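3.2 Thread and knots

I should say up front that I sew at home, so I came to the suture work with opinions! We practiced on the soft synthetic pads Jarlath Mac an tSaoi ordered from Wenard, and I tied 19 knots before I liked one. The black thread was a good choice on a pale pink surface – you can follow a strand by eye from the jaw tip right up to the stitch, even when it curves away from you (Figure 1). I tried a paler thread for 2 afternoons in June and kept losing the tail. 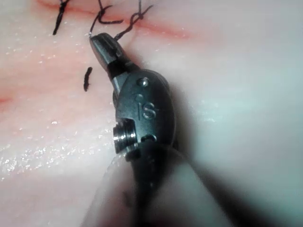
3.3 The cuts

Pads were cut by hand before stitching, and I'll admit my lines wander a bit. We put more than one cut on a pad to save material, usually a short one and a longer one, both on a slant. The red edges are a real help, because a plain cut in a pale pad almost disappears when the light is uneven. In Figure 2 the open jaws are close to the right end of the longer cut, with the narrow lower tip nearly on the pad.

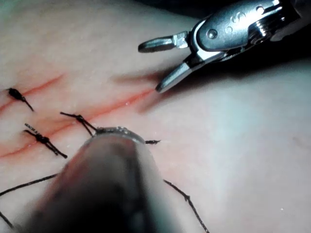 Figure 2. Practice pad with two cuts. Photo: Murali Namboodiri / Varma

We started our stitches at whichever end had the better light (Murali preferred the left, and we argued over it more than once). Each session ran 30 minutes, and we retired a pad after three sessions, or sooner if the edges began to tear.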